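Brondine Workstation Owner's Guide
Section 3: Opening the Case and Changing the Processor

Read this section all the way through before picking up a screwdriver. It takes five minutes, and the people who skip it are the ones who write to us.

You will need:
A Phillips screwdriver, medium
A lint-free cloth
Isopropyl alcohol
Thermal paste
A small dish for screws (a saucer is fine, a carpet is not)
A clear table and good light

3.1 Before you open anything

1. Shut the computer down from the operating system. Holding the power button until it goes quiet counts as a last resort.
2. Switch off the power supply and pull the cord out of the wall.
3. Press the power button once with the cord out. This drains what is left in the supply. If a fan twitches, leave it alone and press again.
4. Unplug everything else. If you have never labeled your cables, today would be a nice day to begin.
5. Lay the case on its side, with the panel you are going to remove facing up.

CAUTION: Sheet metal edges are sharp. The outside of the case has been finished nicely for your benefit. The inside was finished for the benefit of the budget. 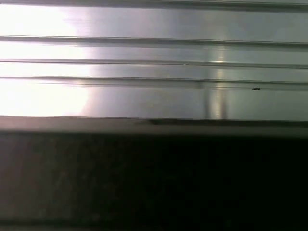

3.2 Taking off the side panel

1. Remove the screws along the back edge of the panel and put them in the dish.
2. Slide the panel toward the rear until it stops, then lift.
3. If it will not slide, check for the screw you missed. There is nearly always one. Please do not pry.
4. Set the panel down on something soft, pretty side up.

NOTE: Clean bare metal with a barely damp cloth and wipe along the grain. Wiping across it leaves marks that only show up in sunlight, when you have company. Do not use scouring powder, whatever your uncle says.

3.3 Getting to the socket

1. Touch a bare metal part of the chassis before you touch anything on the board, and do it again whenever you have wandered off for coffee.
2. Unplug the fan lead from the board. Pull on the plug, never on the wires.
3. Loosen the cooler screws a couple of turns each, working corner to corner, until all are free.
4. Twist the cooler gently left and right before lifting. Old paste grips like a toddler, and a hard yank can bring the processor up with it.
5. Clean the old paste off with the cloth and a little alcohol. Let it dry.
6. Press the socket lever down, ease it out from under its catch and swing it all the way up. Open the load plate.
7. Hold the processor by its edges and lift it straight up. Put it in its plastic tray at once.

CAUTION: Keep fingers, sleeves, cloths and curiosity out of an open socket. The contacts inside are fine and bend easily. A bent one is not covered by the warranty, and Timothée Perrin at the repair bench can tell a bent contact from a factory fault from across the room.

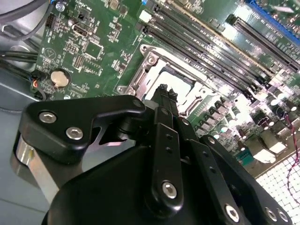
3.4 Putting the new processor in

1. Check the part number against the list in Appendix 2. A processor that is the right size can still be the wrong processor.
2. Find the corner mark on the processor and match it to the mark on the socket. Look for the notches as well.
3. Lower it straight down. It should settle in under its own weight. Do not slide it around hunting for the spot.
4. If it rocks, it is not in. Lift it out, look again, and try again. Force has never improved the outcome.
5. Close the load plate, bring the lever down and tuck it under the catch. The lever takes a firm push, firm enough to worry you the first time. If it seems to need two people, stop and go back to step 2.
6. Put a dab of thermal paste the size of a pea on the middle of the processor. A garden pea, please. We have seen chickpeas.
7. Refit the cooler, tightening corner to corner, and plug the fan lead back in.

NOTE: If your new memory arrived in the same box, fit the processor first. Memory is covered in Section 4, and the modules can wait in their packaging.
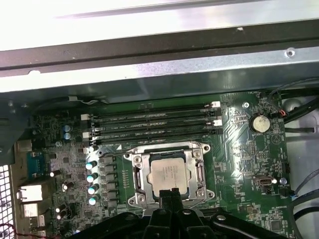

Brondine Customer Documentation, Flilwood office
Section editor: Judit Oláh

3.5 First start

1. Look over the inside of the case for screws, cloths and the cap from the paste. Compare what you find with what is in the dish.
2. Reconnect the monitor, the keyboard and, last of all, the power cord.
3. Switch on with the side panel still off. The cooler fan should be turning within a few seconds. If it is not, switch off and check the fan lead.
4. The first start may be slow and may restart itself once. Let it.
5. When the setup screen appears, confirm that the new processor is listed by name, then save and exit.
6. Shut down, pull the cord again and refit the panel.

If the screen stays black, see fault code 725 in the troubleshooting section. For spare screws, quote part 3919 – they are sold by the bag, for reasons you now understand.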